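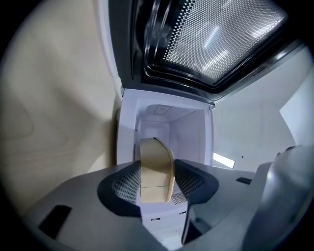

Last changed: December, 4.19 pm

Plindovstead shared kitchen puts its microwave on a timetable

Residents of the Dresgate building in Plindovstead have been given a timetable for the microwave in their shared kitchen, after a month in which the queue at lunchtime reached the stairs and, on one occasion, the bicycle rack.

The new arrangement came into force at the start of December. Each floor is allotted a period of 19 minutes between noon and two, with what is left over set aside for "soup and emergencies". The notice doesn't say what an emergency is. It does say that porridge isn't one.

Trouble began in the autumn, when the café on the ground floor closed for building work and the people who used to eat there discovered that they owned lunchboxes. Dresgate has three floors of small flats and rented workrooms, and the kitchen was meant for the odd cup of tea. It was soon heating the dinners of almost everyone in the place, often the same dinners, which the second floor puts down to an offer on lasagne at the shop opposite.

A first attempt at order relied on good manners. A sheet of paper was taped up asking people to keep to three minutes each. Within a day someone had added "per dish" in pencil, and after that the matter was in the hands of people with several dishes.

The timetable is the work of Floditz, the firm that manages the building, and it runs to two pages. Page one gives the hours. Page two deals with what may be heated, under the headings Permitted, Permitted With A Lid, and Fish. Tenants who miss their period may swap with another floor, provided both floors agree in writing before eleven in the morning, a time when few people have yet given serious thought to their lunch.

Feeling in the building is mixed. The top floor, which drew the first period, calls the system fair and sensible. The ground floor, which drew the last, has asked to see how the draw was done. Floditz says slips of paper were taken from a mug, and has offered to show the mug. 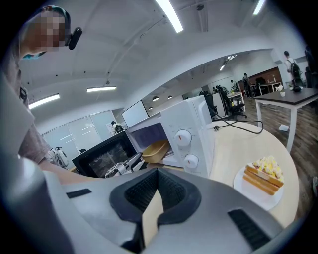
There is also the question of who keeps time. The timetable assumes a clock on which everyone agrees, and the kitchen clock has been slow since the spring. Early users go by their phones, late ones by the wall, and the gap between the two has become, in the words of one tenant's letter, "a sort of no man's land with baked potatoes in it". Floditz has promised a new battery.

A second microwave was suggested at the tenants' meeting and got loud support until the talk turned to money. The collection so far stands at £100, most of it from one workroom that would like its own appliance and a door to shut behind it. Others would prefer to spend the sum on a bigger fridge, where a separate dispute over shelf space has been going on for longer and with more feeling.

Neighbouring buildings are watching. The Nakajima block across the yard, where the kitchen has so far been run on trust, confirmed that it had asked for a copy of the timetable, "purely out of interest". It has since put up a sheet of paper.

Floditz will look at the arrangement again when the café reopens, which the builders expect to happen in the new year, though they didn't say which one. Until then tenants are asked to stick to their floor's period, to wipe up anything that boils over, and to stop moving the notice to the inside of the cupboard.

Comments on the timetable can be left in the box by the post shelves. The box is emptied at noon, when whoever empties it is also supposed to be heating their lunch.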